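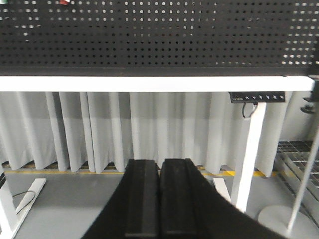 Page 4 of 2

**Tomatoes still green, frost coming?**

Hi all, I'm up near Culthorpe and my plants are loaded but nothing's changing colour. Do I pull them now or gamble on another week?

**Roltbridge_Gran**

Pick anything with a bit of a blush and put it in a paper bag with a banana! I did mine in September (a whole bucket, oh my) and we were eating them for weeks. The rock hard ones make lovely chutney.

**lerneck2**

pull them

**khalaf_plot**

I'd hang the whole plant upside down in the garage, worked for me.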